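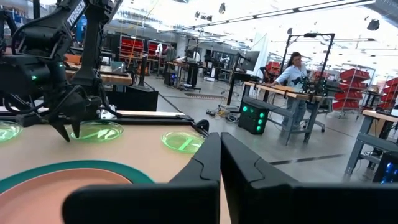
## 4 Comparing finger sets on the two-arm station

This section applies to the Dagdag station with two follower arms, one camera at the wrist and one fixed camera at table height. It covers set-up and scoring for a comparison of two finger sets: the flat-faced set (Grendum F2) and the narrow-tip set (Grendum N1). Complete Section 3 (homing and joint limits) first.

### 4.1 Before you start

1. Put the controller in HOLD and confirm that both arms keep their position.
2. Fit the same finger set to both arms. Do not mix sets in one run.
3. Tighten the finger screws by hand, then a quarter turn with the supplied key.
4. Run `grip_zero` on each arm. The closed reading must be within 44 counts of the value on the calibration sheet.
5. Open the wrist view. Both fingertips must stay inside the view through the full stroke. If one leaves it, go back to 3.6 and reseat the camera bracket.

**CAUTION:** The drives stay powered in HOLD. Keep hands away from the jaws while `grip_zero` is running.

### 4.2 Laying out the dishware

Use the standard dish kit: plates, bowls and shallow dishes in several colors, including the translucent green plates. Thin rims are the hard case for both finger sets.

1. Wipe the tabletop and let it dry.
2. Stack one bowl on one plate in the center of the table, within reach of both arms.
3. Place the loose plates to either side of the stack. Vary their distance from the edge between runs.
4. Save a still from each camera as the layout record.

**NOTE:** Translucent plates pick up reflections from the ceiling lights. If the wrist camera overexposes the rims, lock exposure at the start of the run and leave it locked until the finger set has been scored.

### 4.3 Approach height

Set the approach height separately for each finger set. The narrow tips are longer, and a height carried over from the flat set will drive them into the rim.

1. Jog the arm until the gripper is above the rim of the top dish.

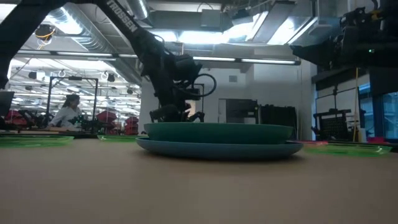 2. Lower in 1 mm steps. Stop at the last step before contact.
3. Store the position as `approach_z`.
4. Check the clearance in the fixed view. The wrist view alone is a poor guide to height.
5. Repeat for the second arm.

**CAUTION:** Park the idle arm before jogging the other. The collision check covers the links but does not cover the cable loop at the wrist.

### 4.4 Checking alignment over nested dishes

1. Move to `approach_z` over the nested dishes and close the gripper fully.
2. In the wrist view, find the point where the tips meet and compare it with the center of the inner dish.
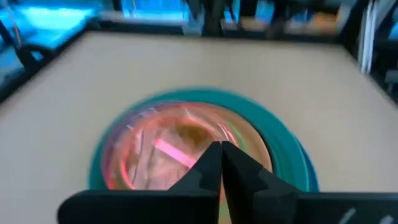
3. Correct any sideways offset with `tool_x`. Do not correct it by moving the dishes.
4. Open the gripper, close it again and repeat step 2. If the result differs, check the finger screws.

**NOTE:** Wait for the arm to settle before reading the view. Motion blur can hide a small offset.

### 4.5 Scoring

Log each attempt as *lift*, *slip* or *miss*. The November reference log holds 1,014 attempts with the flat set and 634 with the narrow set. Compare rates, never totals. Send completed logs to Akinyi Lukumay at the Holtetport bench. Questions on finger wear go to Torben Kuhlmann.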